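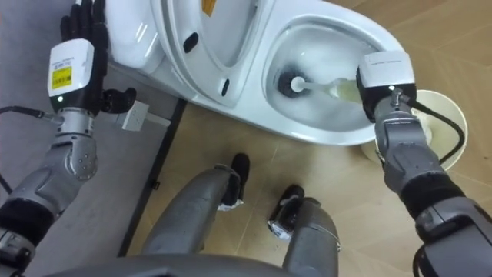 Erasto Mfinanga asked whether the restroom robot would mean fewer hours for the night crew, and I didn't have a good answer for him. So I'm putting the question here.

Asked 2024-06-22 in Workplace > Cleaning and Facilities
Viewed 961 times

I'm the shift lead for the evening cleaning crew at the Prostthorpe building. Our contractor, Shojaei, has brought in a two-legged robot that cleans toilets with a regular brush. It has been working on our floors for a couple of weeks and the plan is to have it on the full restroom route by August.

There are 16 of us on the crew. Restrooms are the part of the job people like least, so you would think everyone would be glad. Some are. But restrooms are also where most of our paid time goes, and there is a small extra rate for doing them. If the robot takes the bowls, I don't know if the extra rate stays for the people who still do the sinks, mirrors, floors and restocking.

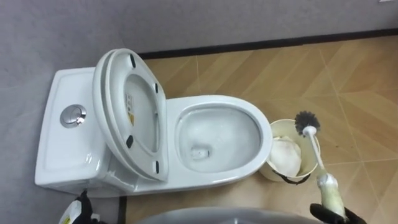 The other thing is who is responsible for the result. Right now whoever cleans a restroom signs the sheet on the back of the door. My supervisor wants one of us to sign for the robot's work too. I told him I'm fine checking it, but signing means that if a tenant complains it goes in that person's file. He said to treat it like checking a new hire. I have never had to sign for a new hire.

What I would like to know from people who have been through this:

How did your hours change in the first few months?
Did you get the extra rate put in writing?
Who signs?

Nothing about this is in our current agreement. It only says "equipment."

3 answers

Answer 1 (accepted)

We went through this at a distribution site. Different machine, same kind of contractor. I can tell you what happened to us, yours might go another way.

Hours didn't drop at first. They went up a little, if anything. Somebody had to be near the machine while it worked, fill the cleaner, swap out brushes, and redo whatever it missed. It was slow. A person would do a bowl and move on while the machine was still getting its arm lined up. After the first few months the contractor wanted to get those hours back, and that is when the schedule was rewritten. Two people moved to days. One of them didn't want to.

So get it in writing now, while they still need you standing there. Ask for these:

The restroom rate is paid for the restroom route, whoever or whatever does the bowls. Ours was written per task and we lost it.

Robot work goes on its own sheet. The person signs "inspected" with a time, and the box for "cleaned by" has the machine's number in it. Our tenants never cared. It was only ever our own office that got it mixed up.

Time spent watching, moving or fixing the machine counts as regular work time and has a line on the timesheet. If it has no line it gets counted as idle, and idle is what gets cut.

Training on it is open to anybody on the crew. At our place they trained one guy and then he could never take a day off.

On your word "equipment," I would not leave it like that. A floor scrubber is equipment too, but somebody is pushing it the whole time. Ask your rep for a side letter. Ours was half a page.

Keep your own notes as well. Date, restroom, what had to be redone. I kept mine in a spiral notebook and it was the only record anyone had when the schedule came up.

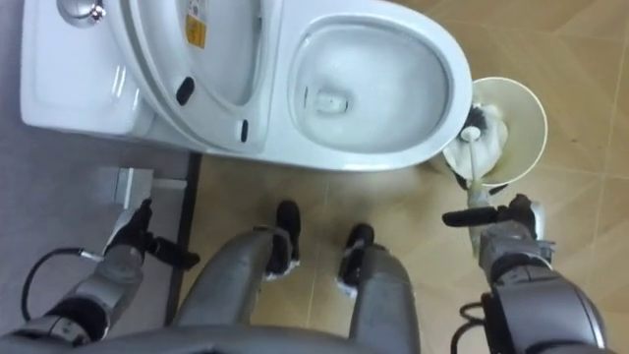
Robot with the toilet brush, Prostthorpe restroom route

Comment: The separate sheet is the best advice on this page. We use a Mavus tablet for sign-off and it only lets you pick a person's name, so ask about that before they move you off paper.

Comment: Does the side letter need everybody to vote? Ours did and it took forever.

Reply: No vote for us, the rep signed it. Check your bylaws.

Answer 2

I run the contractor side of this at Lanon so take it for what it is. We clean 2,554 restrooms across all our sites and nobody on my end wants a crew lead to quit over a signature. Most likely your supervisor was told to have the work checked and didn't think past that. Ask him who wrote the instruction and go talk to that person.

On hours, I'd ask for the schedule they are planning for August. There is one. They would have needed it to get the budget approved. If they say there isn't, ask again in an email.

I disagree with the first answer on one point. Paying the full restroom rate for a route where the bowls are already done is going to be a hard sell. A separate inspection rate is easier to get and it tends to last longer.

Answer 3

Same thing is coming to my building, following this. Our extra rate is tiny so I would give it up to never scrub another toilet. I know not everybody can say that.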